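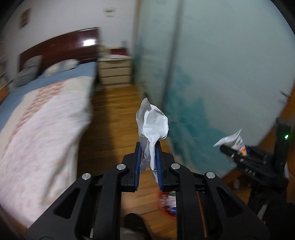 From: Innes Jardine
To: Birnard tenants list
Date: August 28, 2018
Subject: Re: deposit letters, who got one?

Liesbeth Brouwer wrote:
> Got my letter from Henriques this morning. They want to keep
> 615 of my deposit for "cleaning and repainting". I moved out
> in June and left it spotless. Anyone else? Do I have to sign
> the form that came with it?

Liesbeth, don't sign yet!! Same letter here, same wording, they even left someone elses unit number in mine. 12 I think, I'm in 9.

Quick version, at work:

- ask for the itemized list in writing. Email is fine, keep a copy
- repainting after a normal tenancy, I'd fight that one
- dig out your move-in checklist. Mine was stuck inside the lease folder

Cleiton had 2000 held back last year and got most of it returned, took him two letters. Cleiton can you post the first one agian? Can't find it in the archive.

Also for anyone leaving soon, trash pickup is still a mess so plan for bags.

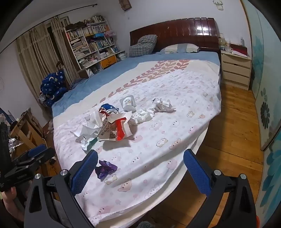

Wrappers, tissues and a yogurt cup on the duvet.

Will call Henriques at lunch and ask who handles the forms now. More tonight.

Innes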